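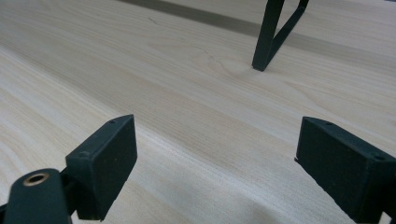
Kavell or Orkero fingers for a hand-held gripper?

Pongsak Yensuk
Posted Nov 23, 2021

Trying to pick fingers for our hand-held gripper. Have the Kavell set on now, the flat blocky ones, two screw holes along the top of each. Fine on boxes. On markers and thin stuff they slip, 71 grabs yesterday and almost a third dropped. Orkero has softer ones but costs more and I'd have to redo the mounts. Anyone run both? Camera stays where it is, don't want to recalibrate again.

Unach
Had both. Orkero grips thin things better, no contest, but they flex and the tips dont meet straight once you squeeze hard. Before you spend anything stick some rubber tape on the inner faces of the Kavells. Got me through 2 months. Check the screws too, mine backed out and the pad tilted a hair, looked just like slipping. Also open it all the way on a bare table and look at both fingers thru the camera. If one sits further in than the other fix that first.

klinhom
get the orkero

Pongsak Yensuk
Tape helped a lot, thanks. One screw was loose on the left finger. Markers hold now, still loosing thin cable ties. Will try the softer set in May when theres budget, and keep the same camera postion so I can compare teh numbers.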